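Sorting and Storing Canned Drinks in a Divided Rack
Lachlan Farquharson and Ayten Yüksel
Student project report, July 2024

3. Storage layout

The drinks shelf in the Ustthorpe common room had no fixed order, and cans were stacked wherever there was space. We wanted a holder that keeps each kind together and lets a person see what is left. Two holders were compared – a cardboard tray and a clear divided rack.

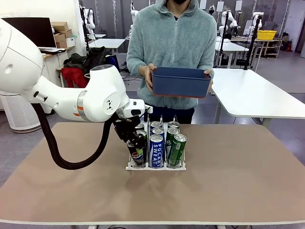
Page 14

The clear rack takes nine cans, three across and three deep. Pepsi is at the front left, Pocari Sweat in the middle and a green can on the right. The green can at the front leans forward a little in its slot. From the front, the cans in the last row show only their silver tops, so a label on the rack would help.

We filled and emptied each holder 23 times. The tray was quicker to fill, but its sides went soft by the end of November and we stopped using it. The rack kept its shape. Ayten suggested one kind per column, front to back, and we used that order for the remaining tests in section 4.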